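Setting Up a Snack Sorting Task for Hand-Held Grippers

Part 3 of the bedroom bench build

By Radoslava Beneš

Parts 1 and 2 covered building the arm base and wiring the power supply. This part covers the table, the objects, and how to record demonstrations by hand with a pair of hand-held grippers. You do not need the arm for any of it. Mine was still in pieces when I did this, and the recordings were useful anyway.

The task is simple to state. Packaged snacks lie spread out on a table, and they have to end up in a tray, one at a time. It is a good second task after stacking blocks. Wrappers bend, crinkle and reflect light, and no two packets take the same grip.

What you need

A table you can reach across without leaning on it
Two hand-held grippers with padded fingers
A shallow tray with a rim
A mix of packaged snacks
Charging cables long enough to reach your outlet
A computer with enough free disk space for the recordings
Masking tape

Step 1. Place the table

Leave room to stand on one side and keep the other sides clear. Mine goes between the bed and the window, with the desk behind it. Walk through the motion once with both grippers in hand before you put anything on the table. If your elbow hits something, move the table now. I moved mine after the first batch and had to throw that batch away.

Close the curtain if the window is next to the table. Direct sun on clear plastic leaves white patches in the recording, and they shift during the afternoon. I record after 7 p.m. with the ceiling light on.

Step 2. Choose the surface

A plain tabletop is easiest for the first session. After that, change it. A model trained on one plain surface tends to fail when it sees a different one. Čestmír Štefanec, who helped me with the training side, suggested using printed surfaces with large shapes and strong color, and I now use one for every other batch.

Whatever you use, it has to lie flat. A raised edge will catch the fingertips on low grasps.

Step 3. Set the tray

Put the tray to the left or right of the snacks, close enough that you can reach it without changing your stance. Tape the underside if it slides. A tray with a low side toward you is easier to place into, and the rim should stay below the height at which you carry the packets across.

Step 4. Lay out the snacks

Mix the types. Puffed snacks in bags are light and large, nuts are heavier and shift inside the packet, and small twist-wrapped pieces are the hardest to pick up cleanly. Let some packets overlap, but leave at least one edge of each packet free.
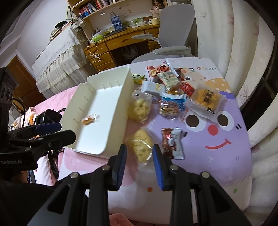

Snacks spread over the cartoon surface, tray on the left, both grippers over the table.

Do not build the same layout twice. I scoop everything together, drop it from a low height and fix only the packets that land outside my reach.

Step 5. Record

Start with both grippers open and held above the table. Start the recording, wait a second, then begin.

Approach from above and slow down over the packet. Close on a seam or a crimped edge when there is one. For puffed bags, take the middle and close gently until the bag stops slipping. Lift straight up, move over the tray, lower, open. Bring the gripper back up before going for the next one.

Use the second gripper only when you need it, such as to hold back a packet lying on top. If both move all the time, the data gets hard to learn from.

Keep the missed grasps. A miss followed by a good retry is worth having, as long as you don't use your bare fingers to fix it.

Step 6. Check and name the files

Play back the first recording of each batch all the way through. Look for fingertips leaving the view and for dropped frames. I name my folders by surface and batch number, so brabec_23 is batch 23 on the surface I call Brabec. A text file in each folder lists the snacks used.

How much to record

I had 1139 usable pick-and-place moves out of 1417 recorded. Most of the ones I removed came from the early batches, before I taped the tray. Sessions of 90 minutes were too long for me. My wrist got tired and the motions got sloppy, so I stop at half that.

Problems you may run into

Packets stick to the pads. Wipe the pads with a dry cloth.

Bags pop. You are closing too hard. Replace the bag, since a flat one behaves differently.

The twist-wrapped pieces roll away. Pinch one of the twisted ends and leave the middle alone.

Part 4 goes back to the arm and covers mounting the wrist.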